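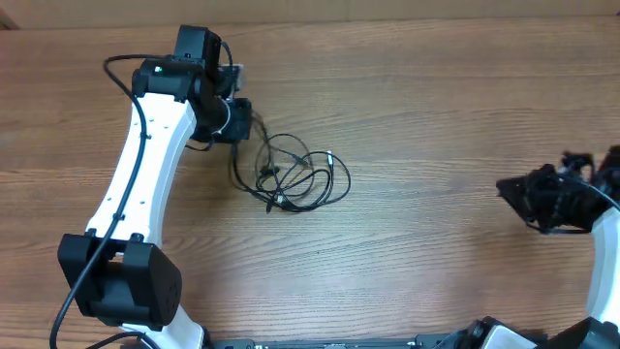
Bench 3, two-arm cell. Cable bundle on the worktop, see item 2.

Fiadzo cell walk-round, Semia packing room
Monday, 6:40 a.m., before first shift
Form 137, filled in by the outgoing bench lead

1. Worktop clear of tools and parts: OK

2. Cables tied and off the work surface: FAIL
Coils lying right by the left gripper. I wrote this up in July too. A person who left a cord like that on a bench would get a talking-to.

3. Cable runs along both arms free of nicks: OK
Checked by hand with power off.

4. Emergency stop within reach of the operator: OK, barely
Fine for a tall operator. Two of our people have to lean.

5. Indicator lights checked: OK
Green tells me it has power. It doesn't tell me it's safe to put a hand in, and the training sheet should quit hinting that it does.

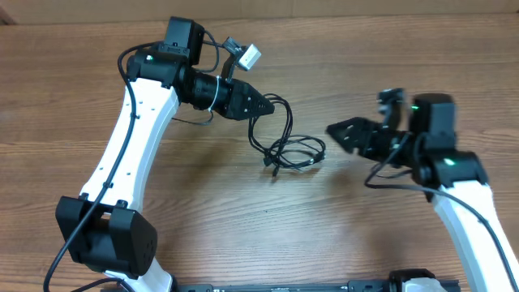
Bench 3, both grippers facing across the table. Reach overlap, see item 6.

6. Pinch points marked: FAIL
No tape down where the two arms can meet. Stalero's manual asks for it on page 81.

7. Camera brackets tight: OK

8. Staffing matches the posted plan: NO
Plan says one operator per cell. Last week it was one for two cells, and that same person cleared the jams and did the paperwork. We were told the arms would take the dull work. So far the dull part is standing there watching them.

9. Stop log up to date: PARTIAL
673 stops logged since install. No column for who cleared them or how long it took. Please add one before anybody quotes the time saved to Fleser again.

Result: do not start until 2 and 6 are fixed. Work order 3944 opened.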